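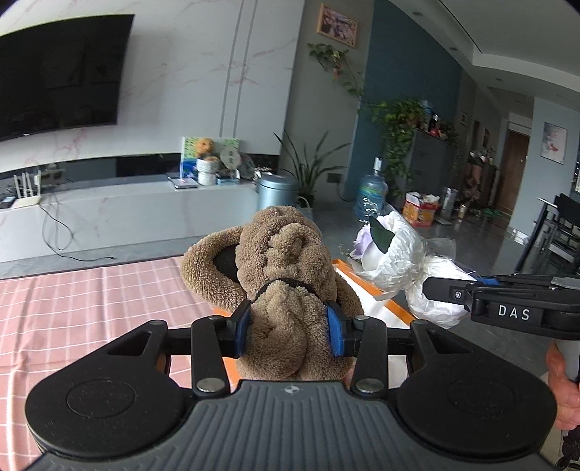 WORKSHOP | Automation at Home

Two Hands, One Tablecloth

Collecting training data for a bench-top arm takes more tape, patience and furniture than the arm itself. One builder has worked through most of the problems in her living room.

March 15, 2022

The arm is called Kong. It stands on a steel plate at the Taltov shared workshop, bolted at four corners, and it can lift a bag of sugar if the bag is close to the base. For its first winter it did little else. Beathag Rennie, who built it from a kit of motors and her own machined links, could program it to go to a position and come back. She could not program it to pick up anything that bends.

Rigid parts are manageable. A block has a known width and two flat sides, and a script can close on it every time. A stuffed toy has neither. Its arms flop, its width depends on where the fingers land, and the fabric gives under pressure, so the motor current never shows the clean step that tells the controller contact has been made. Rennie wrote rules for this for several weeks and then stopped writing rules.

Her current approach is to show the arm what to do. She holds a gripper in each hand, does the job herself, and records the position of each gripper, the opening of the fingers and the view from a camera on the tool. The recordings are used to train a small policy network, and the network drives the arm. The method is well known in research groups. Doing it at home is mostly a matter of getting the details of the hand tool right.

The tool

The gripper is black, with a ribbed gray body and two fingers carried on linkage arms. The arms turn on round silver pivot screws. Each finger ends in a blue pad. Rennie did not design the body and saw no reason to. Her work has gone into the pads, the logging and the way the pair is calibrated against each other.

The maximum opening she uses is 80 millimeters. The linkage will go further, but past that point the relation between trigger travel and finger gap is no longer close to a straight line, and the fingers on Kong stop there in any case. A demonstration that uses an opening the arm does not have is worthless. She marks the limit in software, and the logger beeps when a recording crosses it.

Play in the pivots was the first fault she chased. With the tool pointing down, the fingers hung slightly open. With the tool pointing sideways, one finger sagged against the other. The recorded gap was the same in both cases and the real gap was not. She took up the slack with thin washers, added thread locker, and now checks each screw with a driver before a session. A screw that turns at all gets noted and the day's calibration is repeated.

The pads came next. The first set was cut from an inner tube. It gripped well, left black marks on light fabric and picked up lint until it gripped badly. The second set, foam, took a permanent dent. The present strips come from Paltico, a supplier of sheet goods that sells offcuts by weight, and are held with double-sided tape so they can be changed in a minute. Kong wears the same strips from the same order. Rennie is strict about this. If the pads differ, the person holding the tool learns one amount of squeeze and the arm needs another.

Why soft toys

The brown plush that turns up in so many of her recordings was chosen for being awkward. The fabric is curly and fuzzy, one arm is long and floppy, and there is a thin black cord looped around the neck. Closing the fingers on the head gives one kind of grasp. Closing on an arm gives another, in which the body swings. The cord is a third problem, because a finger that slides under it will carry the toy perfectly well and then fail to let go.

"I left the cord on," Rennie says. "If I take off everything that makes it difficult, I have a block with fur."

She records the snagged releases along with the clean ones, but tags them. In the first training run she did not. The network saw several takes in which the tool opened, moved off, and came back to shake the toy loose, and it concluded that shaking was part of the task. Kong shook everything for a week, including an empty cup.

Color matters more than she expected. Her bench at the workshop is gray, and a policy trained only there failed as soon as the arm was moved to a table with a pattern. The recordings at home are made over a pink checkered cloth with white grid lines. The grid is helpful to a person reviewing the footage, who can judge how far the tool has moved by counting squares. For the network it is clutter, and the clutter is wanted. She leaves the rest of the table as it is on the day, with trays, flowers in their wrapping and whatever else has been put down.

The same goes for the room. Televisions, houseplants and picture frames all pass through the view. Her early habit was to hang a sheet behind the table, and she gave that up after comparing two otherwise equal runs. The policy trained with the sheet was better in front of the sheet and nowhere else.

Two tools at once

A single gripper can pick up the toy and put it down. It cannot straighten an arm or turn the toy over without dropping it. For that a second tool is needed, and with the second tool come most of the hard problems.

The first is time. Each gripper runs its own clock, and the clocks drift. Rennie's logger, a program she named Turkonura, reads both streams on one laptop and stamps every sample on arrival. Arrival time is not capture time, so the session opens with a tap: the two tools are knocked together lightly, body to body, and the spike shows in both motion records. Turkonura lines up the spikes. A second tap closes the session. If the two offsets disagree by more than 10 milliseconds the session is thrown out.

The second is where the tools are relative to each other. Each one tracks its own motion from its own starting point. Rennie made a dock for them, a flat board with two printed cradles a fixed distance apart, and every take starts with both tools seated. She made the first dock from particleboard. It swelled in a damp week and the cradles moved. The current board is aluminum.

The third is the operator. People are quick with two hands and do not notice what the second one is doing. In Rennie's early takes the left tool wandered in and out of view, hovered over the toy and came to rest on the table for no purpose. The network copied all of it. She now follows a written sequence for each task and keeps the idle tool still, at the side, until it is wanted. It makes for dull footage. It trains well.

The numbers she keeps

Rennie stops at 35 takes in a session. Beyond that her wrists tire, the tool starts to droop and the approach angle flattens in the logs. She found the limit by plotting the angle against the take number, and was annoyed to see how regular the decline was.

The full set for the plush task stands at 400 takes. Not all are used. Anything in which a hand passes between the camera and the fingers is cut, as is anything in which the tracking jumps. Jumps happen most often when the tool faces a blank wall or a glossy surface, and she has learned to approach from the side of the table that keeps some detail in view.

Files are copied to a drive the same evening. Turkonura writes a plain text note beside each one with the pad set, the screw check, the cloth and the objects. She wrote the note feature after losing a month to a set of takes that behaved strangely and that she could not trace. The cause was a pad put on crooked. She found it by eye, in the corner of a frame, long after she should have.

Back at the bench

On the plate at Taltov, Kong now picks up the toy by the head with good reliability and by the arm with less. The transfer from one gripper to the other remains untested on hardware, as there is still only one arm. Parts for the second are on a shelf under the bench. The base casting has been faced and drilled. The shoulder motor is on order and expected in April.

Mounting will be the next argument. Two arms on one plate shake each other when either stops short, and the plate was sized for one. Rennie favors separate plates with a shared reference bar, and has drawn it both ways. The other members of the workshop would like some of the bench back.

In the meantime she has started on a harder object, a cotton glove, which has no thickness worth measuring and lies flat on the cloth. The blue pads slide over it when the tool comes straight down. Tilting the tool and dragging one finger will raise a fold, and the fold can be pinched. She has the tilt angle from her own recordings. The same tilt on Kong puts the wrist motor into the tabletop, so the wrist bracket is being redrawn with the motor turned to the other side.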